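Prevau Facilities Support – Request Record
Site: Commont Building, second floor staff kitchen
Category: Water supply and drainage
Priority: Standard
Opened by: Normand Hiebert, Office Services
Assigned to: Vasco Abreu, Building Systems
Status: Closed, with one follow-up item
Date opened: Apr 24, 2001

Summary of request
Hot water at the kitchen sink drops to a trickle when the dishwasher is filling. Cold water is unaffected. Staff also report a knocking noise in the wall behind the sink, lasting a few seconds after the dishwasher valve closes. The restroom on the same corridor has normal pressure at all times.

Requester's notes
The fault was first reported to the front desk in October and was recorded at that time as a worn faucet. The faucet cartridge was replaced under the previous request. Flow improved for a short period and then declined again. Please do not close this request on the basis of a second cartridge replacement.

The kitchen remains in use and should not be taken out of service between 11:30 and 2:00 without notice to Office Services.

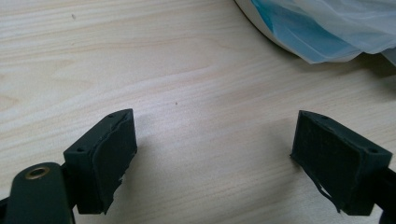
Entry 1 – V. Abreu
Attended site. Confirmed the symptom with the dishwasher running a normal cycle. Hot flow at the faucet falls sharply as soon as the fill valve opens and recovers when it closes. Knocking confirmed. Removed and rinsed the faucet aerator, which held a small amount of grit. No change after refitting.

Shutoff valve under the sink was found fully open. Branch valve in the corridor ceiling could not be reached. Ladder access to be arranged.

Entry 2 – V. Abreu
Corridor ceiling panel removed. The branch valve for hot water to the kitchen is a Fortin gate valve, original to the building. The handle turns freely in both directions without any effect on flow. The gate has most likely separated from the stem and is resting partly closed. This would account for adequate flow at one fixture and poor flow at two.

Replacement requires isolation of the hot riser. The riser also serves the third floor, so tenant notice is needed. Requested a four-hour window from Office Services.

Entry 3 – N. Hiebert
Window approved for the early morning. Notice sent to third floor tenants. Please confirm that the dishwasher will be switched off at the wall before work begins. The unit displayed a fault code after the last shutdown and had to be reset by the supplier.

Entry 4 – V. Abreu
Confirmed. Dishwasher will be isolated first and restored last. Replacement valve is a quarter-turn ball valve from stock. A Levoreo water hammer arrester will be fitted at the dishwasher connection during the same visit.

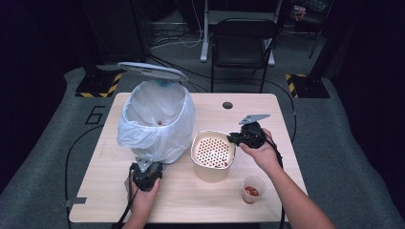
Entry 5 – V. Abreu
Work completed inside the approved window. The old valve was cut out and the gate was found detached, as expected, with scale built up on the upstream side. New valve fitted and left fully open. Arrester fitted. Riser restored and air bled from the third floor fixtures.

Ran the dishwasher through 3 complete fills with the hot faucet open. Flow at the faucet remained steady. No knocking heard during or after any fill – the pipe clips behind the sink were also tightened.

Entry 6 – N. Hiebert
Kitchen staff report normal service over 14 days of use. No further complaints received. Agreed to close.

Follow-up item
The cold water branch valve is of the same type and age. It is working at present, but replacement is recommended at the next planned shutdown. Transferred to the maintenance schedule under Building Systems. A numbered tag has been attached to the new hot valve and the ceiling panel marked accordingly.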